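Part 2: Hooking up the Rukitz 353 and running the main line

OK, so you've done Part 1 and you have a sketch of your beds on the back of an envelope. Good! Keep it near you, and get a pencil too, you're going to change your mind at least once. I did mine on graph paper the first time and then ignored it completely and ran a line straight through where the tomatoes were supposed to go.

I'm writing this for the Rukitz 353 timer with the Coltance half-inch tubing, which is what I have on my own spigot. If you bought the Gestex kit from the garden center the steps are nearly the same, only the regulator comes already screwed onto the filter, so you can skip step 4.

What you need on the ground beside you:

- the timer and two fresh AA batteries
- backflow preventer
- filter
- 30 psi pressure regulator
- the swivel adapter (the one with the black collar, it hides at the bottom of the bag)
- your roll of half-inch tubing
- tubing cutter or good pruners
- thread tape, a mug of hot water, a towel

Unroll the tubing in the sun before you do anything else. Lay it out on the lawn or the driveway, put a brick on each end and go have lunch. Cold tubing wants to stay in a circle and it will fight you the whole way. In July mine went soft as a noodle by the time I'd eaten a sandwich. In October, not so much, and I ended up dragging it into the garage next to the water heater.

1. Put the batteries in the timer before it goes on the spigot. The battery drawer on the 353 is underneath and it's a pain to reach once it's hanging there. Push the drawer in until it clicks. If the screen blinks 12:00 you're fine.

2. Turn the spigot off all the way and check the rubber washer inside the timer's inlet. Mine was missing out of the box. Any regular hose washer fits.

3. Screw the timer onto the spigot by hand. Hand tight! Then the backflow preventer onto the bottom of the timer, then the filter. All of these have arrows on them for the direction the water goes, and the arrows should point away from the house.

CAUTION: No wrench on the plastic threads. I cracked an Awwad filter housing this way and it didn't leak until the next morning, when it leaked a lot.

4. Regulator next. This is the piece people leave off when they're trying to save a few dollars, and then they write to me that their emitters are shooting across the yard. House pressure is a lot more than these little fittings want. Put it on.

5. Last comes the swivel adapter. Check for the washer again, same story.

NOTE: Thread tape only goes on pipe threads. Hose threads seal with the washer, and tape just gets shredded in there and ends up in your filter. If you aren't sure which you have, the hose threads are the chunkier ones.

6. Dip the end of the tubing in the mug of hot water, count slowly to ten, and push it into the adapter with a bit of a wiggle. It goes in farther than you expect. Then screw the collar down over it.

7. Walk the tubing out along the edge of your beds and pin it with a stake every few feet. Leave it slack, kind of a lazy snake. It shrinks up when it's cold and if you pulled it tight in the heat it'll pop right off the adapter some night in the fall.

8. At corners, cut and use an elbow. You can get away with a wide bend, but a tight one will kink, and then everything past the kink gets a dribble.

How long can you go? I keep any single run under 225 feet. I know the chart on the Coltance bag is more generous than I am. My neighbor Nabil Rizk has a lot that slopes down to the creek, and on one really long run his bottom peppers were swimming and the ones at the top were crispy. He put a tee in the middle, fed it as two shorter runs, and it evened out.

9. Leave the far end OPEN. Don't put the end cap on yet, please.

10. Set the timer to manual, open the spigot slowly, and let the water run out the open end until it comes clear. You'll see little curls of plastic and some dirt and possibly an ant. All of that would've gone into your emitters.

11. Water off. Fold the end over, slide the figure-eight clamp on (or screw on the cap if you bought one) and turn the water back on. Now walk the whole line and look for drips at every fitting. A drip at the collar usually means the tubing isn't pushed in all the way, so go back to the hot water mug.

Setting the schedule

Press CLOCK first and get the time right, AM and PM included. I watered at nine at night for a week and wondered why I had so many slugs. Then press START, pick an early hour, and set the run to 30 minutes every other day. That's a starting point for my soil, which is heavy and holds on to water. If yours is sandy you'll want shorter and more often. Poke a finger in the bed the day after and see how far down it's damp, then adjust.

The rain button skips one cycle and then goes back to normal by itself. Holding it down longer does something else I've never needed.

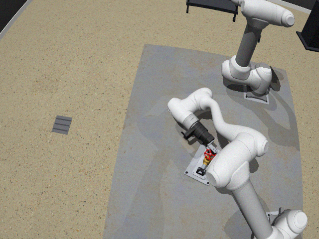
One more thing on the rain button, it doesn't light up or beep, you only get a tiny umbrella in the corner of the screen. Look for the umbrella before you walk away. Part 3 will be the emitters, and bring your envelope again, there's a lot of hole punching and it goes faster if you've marked the plants.

Posted by Fadi Issa in Yard & Garden > Watering > How-To
Tags: drip line, hose timer, raised beds, beginner
41 shares | 4 comments

Leen Nimri
Oct 5, 2024
The hot water trick!! I had been trying to shove that tubing on dry and my thumbs were killing me. Does it hurt anything to use dish soap too?

Fadi Issa
A little soap is OK by me but it also makes it easier for the tubing to slide back off, so I stick with plain water.

Rasha Salameh
My 353 came with no washer either. Took one off an old sprinkler and it's been dry as a bone.

Issa Karam
When is part 3 coming? I have the main line down and a bag of emitters staring at me.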